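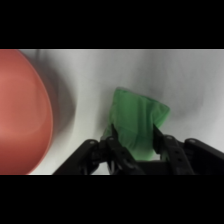 Dishcloths smell because they never get to dry, and a wet cloth balled up behind the faucet will outlive most houseplants. A bright green one, crumpled like that, has more folds than a road map, and every fold keeps its own little swamp. Shake it flat, hang it over a rail by one long edge, and leave the oven door handle for the towels.

Wash cloths hot, with nothing fancy in the drum. Fabric softener leaves a film, and a cloth with a film on it pushes spills politely around the counter. If yours already does this, soak it for 2 hours in hot water with a scoop of washing soda and rinse until the water quits looking like tea.

In July I swap mine every 24 hours. In winter I stretch it to 36, and my sister-in-law Éabha has opinions.

Old cloths go under the sink for floors, then out to the garage for bike chains. After the bike chain, let it go. Cut off the hanging loop first if it's a good one.

Next tip: getting candle wax out of a tablecloth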